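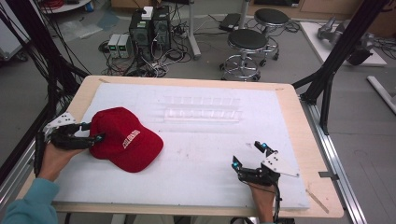 Small thread about the time alignment problem in our hand-held gripper recordings, and how we fixed it in Kutitbridge. Maybe it helps somebody with the same headache.

Kutitbridge is our tool that takes the raw streams (head camera, left gripper, right gripper) and writes them as one episode for training. Until last week it trusted the arrival time of each message. This was a mistake.

With soft objects you see it very quickly. A cap is a good test: the fingers pinch the edge, the cloth moves a little, and the jaw width must change in the same picture. In our data the width changed later than the picture.

I checked 223 episodes with the left and right gripper separately. The left was late by 18 ms in the median, and this is acceptable for us. The right had jumps up to 400 ms. A policy trained on this learns to close on air.

The reason was boring. Both grippers shared one reading thread, and the right one was always served second. When the disk was busy, its queue grew and nothing complained.

What we changed: one thread for each device, the stamp is taken at the driver and not at the writer, and the planner side (we call it Gradell) refuses an episode if any gap is bigger than one camera period.

Gradell now also draws the jaw width under the video. I wish I had written this on the first day. Ten minutes with this plot show more than my whole log file.

Still open: the clock of the head camera drifts slowly in long sessions. Cekuston has a linear correction for it, but I don't trust it yet after a restart in the middle of a session.

The old episodes we will stamp again where the driver time was saved. For the others I see no clean way, so they stay out of the training set.

If you have solved the drift without a hardware trigger, please write to me. I read all replies, only slowly.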